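Keeping the study tables clear: an interview with Bhupendra Lodhi
Dultgate Learning Centre, staff and learner news 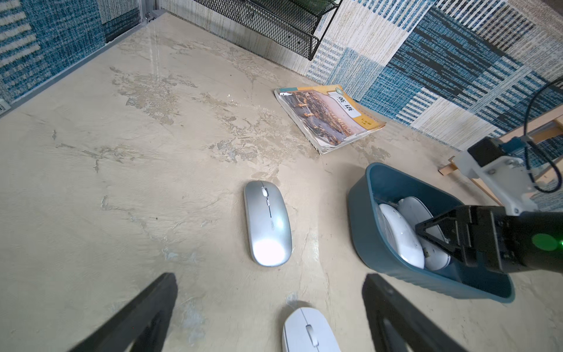
When Bhupendra Lodhi took over the shared study rooms at Dultgate in January, the first matter raised with him was the condition of the tables. Learners arriving for the evening language classes were spending the opening part of each session moving other people's things before they could put down a textbook.

"The rooms are used from early morning, and every group leaves a little behind," he explains. "A mouse stays out, then a second one, and a book is left open next to them. By six o'clock there is nowhere to write."

Mr Lodhi came to the Centre from the Plekcombe branch library, where he managed the public computer area for 11 years. He describes his present duties as room co-ordination, although a good part of the week is given to small equipment. The Centre's register lists 353 loan items across both floors, from headphones and calculators to extension leads, and computer mice are borrowed more often than anything else on it.

The system he has introduced is a modest one. Each study table now has a plastic basket, and mice are placed in it at the end of a session. Books go back to the shelf or remain at the rear of the table if the next class requires them. Wire baskets fixed to the wall are reserved for paper.

"I was asked whether we should buy cabinets with locks," he says. "I did look at the Stastent range, and they are good cabinets. But a learner who has to find a key will leave the mouse on the table. An open basket takes a second."

He is particular about what the baskets may contain. Chargers and cables are kept separately at the front desk, as they tangle, and pens are not permitted in the baskets at all. "We had ink on a great many things in the first month," he recalls. "I would rather not go through that again."

The choice of wireless mice was made before his arrival and he has kept to it. They leave more room for books, he says, and the tables are easier to wipe. The drawback is batteries. Mice left switched on overnight run down quickly, and learners are therefore asked to turn each one over and check the switch before putting it away. Staff make a second check on Saturday, when the building closes early.

The Chinese classes are the heaviest users of the rooms, and their textbooks receive a good deal of handling. Mr Lodhi does not regard curled corners as a reason to withdraw a book. "A textbook should look as if someone has studied from it," he says. "If the pages are all there and the binding holds, it goes out again. I only ask that nothing is stood on top of it." Books with loose pages are sent to Ayele, the repair service on the ground floor, and are normally returned within 15 days.

Asked how the arrangement has been received, he is measured. Tutors have told him that evening classes begin more promptly, and the number of mice reported missing has fallen to 4 this term. Some learners still prefer to leave their table as they would a desk at home – "and I understand that, but it is not their table at seven o'clock".

There are no plans to extend the baskets to the upstairs rooms before the summer, when the shelving there is due to be replaced. In the meantime Mr Lodhi asks that any item without a register label be handed in at the front desk, together with a note of the room in which it was found. Spare batteries may be collected from the same place during opening hours.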